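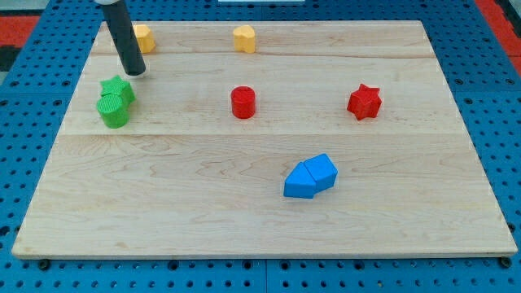 This site uses cookies. By continuing to browse, you accept their use.

Skedis Challenge

The Skedis Challenge is a student robotics competition held each November in Mirnbridge. Teams program a robot arm fitted with a plain rod to push small colored blocks across a flat wooden board. The blocks are red, green, blue and yellow, in shapes such as stars, cylinders and hearts.

Each round lasts 300 seconds and is scored out of 100 points, of which 40 are awarded for grouping blocks by color. Teams may enter 2 programs. Gripping or lifting a block is not permitted under the rules.

The winning team receives the Räsänen Cup. Practice sessions are run by the Hison Robotics Club.

Related articles
Hison Robotics Club
Räsänen Cup
Education in Mirnbridge

Last edited 27 Feb 2023 | Contact | Back to top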